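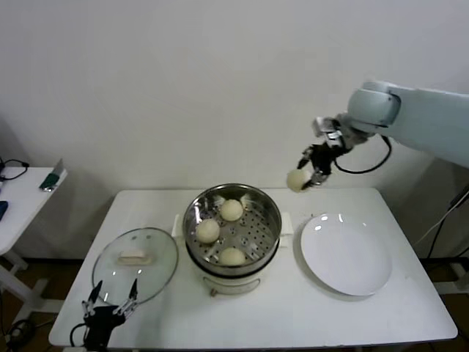
Ticket 1000 - steamer, Hetton kitchen
Status: open
Raised by: Cormac Gallagher
Looking at it: Ezequiel Moya

Problem
Buns heavy and a bit gummy underneath. Tops fine. Same result 2 batches running, both from the Fosia dough mix.

Tried so far
- descaled the base. No change
- less water in the pot, was nearly touching the tray. Bit better
- tea towel under the glass lid to catch drips, tops drier but bottoms teh same
- swapped sockets, made no odds

Notes, Ezequiel
Check the holes in the tray arent blocked, dough gets in them. Paper squares under each bun pls, we have a pack of 50 in the drawer. Three on the tray is plenty, don't squeeze in more. Lid off as soon as they're done and straight onto the big white plate, don't leave them sat in the steam.

Cormac, 14:20
Holes clear now, poked through with a skewer. Will do next lot on paper. Plate's too flat really, they sweat on it. Is the wire rack still at Rezende?

Ezequiel
Yes, will bring it over. Leave ticket open till then.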